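### 4.2 Tidying of the kitchen shelf

The second group of trials concerns the putting away of food and small items. We selected this chore because the households in the Plarside survey named it often, and because it looks easy. A person does it while talking on the telephone. For a machine, every object asks for a new decision about where to place the fingers and how strongly to close them.

In total we made 228 trials with the Zosness controller. A trial was stopped after 500 seconds, or earlier when the object fell to the floor. We did not help the arm between the trials, except to return the objects to their start places. Following Pickering and Rowbotham, we count a trial as successful only if the object stands still on the shelf when the hand has left it.

Fruit was more difficult than we expected in July, when the protocol was written. A lemon and an apple are both round, but their skins do not behave the same under the fingertips, and a grip which is good for one can turn the other. In 13 trials the fruit rotated in the hand and the planner lost its position. Figure 2 shows the kind of grip we prefer for apples, with the thumb below and the upper fingers over the top.

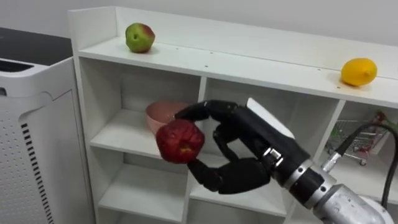 **Figure 2.** Multi-fingered hand holding a dark red apple in front of the white shelving unit. A second apple and a lemon lie on the top surface.

The speed remains a weak point. Denise Rowbotham, who repeated the same chore by hand for comparison, needed only a small part of the time used by the arm. We therefore do not claim that the chore is solved, and in Section 5 we discuss which of the delays come from the planning.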